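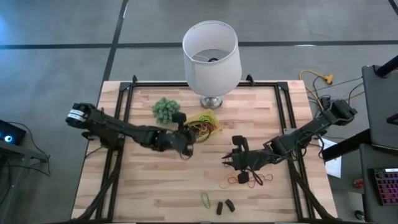 The fault which Hakance had in November was in the left arm of its second table, and it took the team 13 working shifts to understand it. Beat Moser, who is responsible for the two-arm stations there, agreed to talk about it openly. The job is to sort rubber bands, and he admits that it sounds like a job for children. The bands lie in loops on the wood, red and orange ones mostly, and the gripper must take one without pulling its neighbor. "A rubber band has no shape of its own," he says. "You put it down and it is already another thing. For the arm this is much harder than a cup or a box."

In the first days of the fault, the left arm stopped in the middle of a movement and then let itself down slowly on the table. There was no message on the screen. After a restart it worked again, sometimes for an hour, sometimes for only 5 minutes.

"At first I blamed the software," Moser tells me. "I am a mechanic, so of course I blamed the software." His colleague Veronika Eberhard, who wrote most of the control program, had the opposite opinion. She laughs when I ask her about this. "We were very polite to each other for one week. After that we were less polite."

Then came the evening when the matter became serious. Burgi Schnyder was putting new bands on the table at ten past six. The arm had stopped and she believed that it was without power. While her hand was under the gripper, it received power again and moved to its start position. The fingers closed on her sleeve. She pulled back, the cloth tore, and she was not hurt.

"I was more angry than afraid," Schnyder says. "I did everything as it was written. But what was written was not good enough. It said to wait until the arm is still. It was still."

From that evening the table was locked. Eberhard recorded the voltage at every joint and found that it fell for a very short moment when the elbow was stretched far out. Moser opened the cable and found 4 broken strands close to the connector. The cable was tied too tight, and each long reach bent it at the same point.

The repair cost little. A new cable was laid with a wider bend, and the ties were moved. The other change was in the program: an arm that loses power now stays off until a person presses the button on purpose. "This should have been there from the start," Eberhard says. "I knew it, and I put it on a list for later."

Ingeborg Ammann, who looks after safety at the site, has also changed the written rule. Before a hand goes over the table, the main switch must be off and the key must be in the pocket of the person who reaches in. I ask her if the staff find this slow. "Yes, they complain every day," she answers. "They may complain."

Moser now checks all the cables by hand every 5 shifts. He has already replaced one more, on the right arm, which still worked without any problem when he took it out.

Shares 5 | Comments 4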